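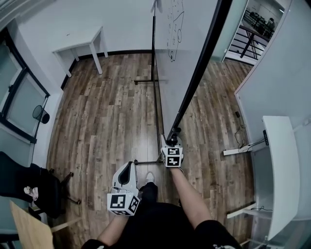
*One whiteboard, one wooden floor, one white sneaker.*

I have been trying to quit making lists. My phone holds 5 apps for them, and the newest, Drara, sends me a small sad chime whenever I ignore it. I ignore it a lot. Last March it told me I had completed 1,000 tasks, and I sat there trying to remember a single one. I think "buy stamps" was in there. I still don't have stamps.

The trouble started when I moved to Carnham and decided I would become a person with a system. I read two books on the subject. Both told me to write everything down, so I did, and then I had a list of the lists.

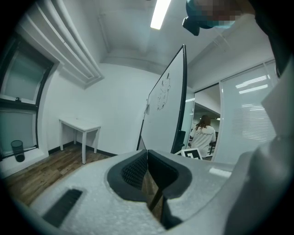

My current plan is paper. I get three lines a day, in pencil, and whatever doesn't fit can go bother somebody else. So far this has meant very small handwriting. Yesterday's third line had "dentist, gutters, call bank, taxes??" squeezed into it, and I crossed it off because I did the gutters.

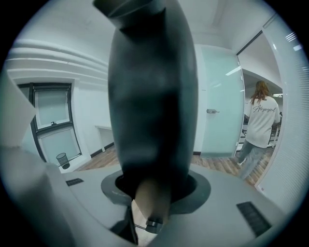

Paper also has no chime, and I miss the chime a little, the way you miss a bad roommate. What I want is a list that stays put and keeps its mouth shut. The dark gray thing in the photo has the right idea: fat in the middle, narrow at both ends, held upright by a collar. My days are shaped like that too, minus the collar. So tomorrow I'm putting one line in the morning, one at night, and whatever's left goes in the middle with the dentist.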